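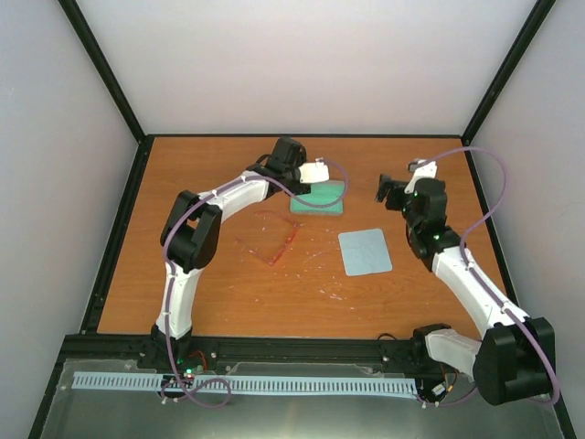
Ticket 745: marks on wood-grain tabletop
Status: closed
Logged by: Itsuki Kinoshita

Problem: dull patches on the orange-brown top after wiping down. They show most along the darker grain lines, and only with the light on from the side.

09:10 Wiped with a damp sponge, plain water. Patches came back within 3 minutes.
09:35 Tried the Driltitz surface spray at the strength on the label. Worse, and now slightly sticky.
10:20 Asked Notia, who supplied the top. They said spray residue builds up and to rinse twice with warm water, then dry with a cloth straight away.
11:05 Rinsed twice. Most of it gone. One patch left near the rear border.
11:50 Third rinse on that patch, new sponge, left for 60 minutes. Clear.

Cause: old spray never rinsed off. The old sponge was also full of it and has been binned.

To do: spray no more than once a month. Rinse the sponge out after use.

2 comments

McGrath: Same on ours. Does vinegar help?

Itsuki Kinoshita: Didn't try it. Notia said to stick to water on this finish.

Shared 41 times
Contact | © Drollivov | Back to top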